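Costholm Phone Trade-In: Your Questions, Answered

We've been taking in old phones at our Kirkach and Grarkham shops long enough to have heard most questions (and a few lovely stories along the way), so have a read through and then do come and see us if you're still unsure.

Is my phone too old to trade in?
Probably not! If it switches on and holds a charge, we'll make you an offer. The offer may be small, I won't pretend otherwise, but last year we took in nearly 2,000 phones and plenty of them were older than the one you're worrying about.

What should I do before I bring it in?
Back up your photos first, please, and do it a day or two ahead so you're not sitting in our parking lot watching a progress bar. Then sign out of your accounts and turn off any "find my phone" setting. We can't accept a phone that is still locked to an account, even if you're standing right there with the password on a sticky note at home.

Do I need the original box or charger?
No, neither one. A plain padded envelope is fine if you're mailing it.

What about a cracked screen?
Bring it along. Our repair bench at Sfakianakis Street handles cracks every day, and we simply take the cost of the glass off your offer.

How long is my quote good for?
32 days from the date on the email. In February we stretch that a little, what with the snow and the post being slow. 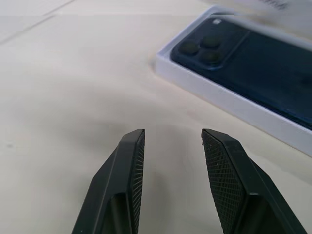 Olga Ocampo wrote to tell us she'd forgotten to take out her SIM card and only noticed on the drive home, and could we please add a line about it. Happy to, Olga! Pop the little tray open and keep the card, along with any memory card. If you do forget, call the shop before 5 p.m. and we'll set it aside for you.

Can I trade in more than one?
Of course. Family drawers are our specialty. Just ask for a separate quote on each phone, and write the quote number on a piece of tape on the back.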